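Report on the Visit to the Rurnholm Textile Conservation Center

September 25, 2018
Prepared for the members of the Alemneh Museum Association by Eldana Gebreyes, Collections Office

Purpose of the Visit

The Association was invited to the annual open day of the Rurnholm Textile Conservation Center, which cares for costumes, flags and household linens on behalf of 50 small museums and historical societies in the region. Several of our member museums hold clothing and bedding that have not been examined in many years. The visit was intended to help the Association decide whether to send a first group of objects to the Center in February, and on what terms.

Arrival and Introduction

The Center occupies the former Flumard hosiery mill on the east side of town. The ground floor was converted for collections work after the knitting machines were sold, and the old loading dock is now the receiving area for incoming objects. Visitors signed in there, left coats and bags in lockers, and were given a short talk on the history of the building.

The mill opened as a family business and at its height employed 113 people. Its pattern books, order ledgers and dye recipes were left in the office when it closed and now form the Center's own archive. Staff are transcribing the ledgers, which record customers as far away as the coast. The dye recipes have been of practical use in dating stockings sent in by other museums.

Receiving and Storage

Every object is logged at the receiving table, photographed front and back, and given a temporary number. It then spends time in a sealed quarantine room before it may enter the main store. Members should note that the Center will not accept objects in plastic garment bags or on wire hangers. Objects should travel flat, in acid-free tissue, in boxes deep enough that the lid does not press on the contents.

The main store holds 1497 catalogued objects. Flat pieces lie in wide drawers, larger textiles are rolled on padded tubes, and costumes in good condition are hung on shaped supports. Temperature and humidity are checked each morning and entered in a paper log as well as in the Etavar collections database. The Association's delegates asked about light levels, and were told that the store is kept dark except when staff are working in it.

The Wet Cleaning Area

Historic textiles are washed by hand, and only after each color in the piece has been tested with a drop of water and a blotter. Wash tables are shallow and can be tilted to drain. The conservator on duty explained that many pieces are never washed at all, as soil can be evidence of how an object was used. A christening gown with milk stains at the collar was given as one such case - the stains were recorded and left in place.

New fabrics are a separate matter. Cotton muslin, mount covers and dust sheets carry finishing agents from the factory and are machine washed without softener before they come near an object. The Center advises member museums to do the same with any fabric bought for display, and to run an empty rinse first if the machine is also used for ordinary laundry. 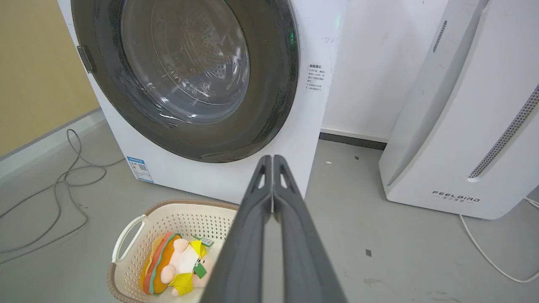
Mounting and Display Workshop

The afternoon was given to a demonstration of padded mounts. Delegates covered a small board with washed cotton, stretched it by the grain, and stitched it down at the back. The instructor recommended curved needles and fine polyester thread, and warned against pulling the corners tight before the sides are secured. Most of the group finished a usable board within the session.

Costs and Terms

The Center charges a survey fee of 100 dollars per box, which covers examination and a written condition report. Treatment is quoted separately and does not begin without the owner's signature. Transport and insurance remain with the lending museum. Delegates asked whether the survey fee could be shared when two museums send objects in one box, and the Center agreed to reply in writing.

Recommendations

The Collections Office recommends that the Association proceed with a first shipment in February, limited to objects that have no current condition report. Member museums wishing to take part should send a list giving the type of object, its overall size and any known damage. Flags and banners should be listed separately - they require longer boxes, which the Center can lend on request.

Copies of the Center's packing instructions are available from the Collections Office.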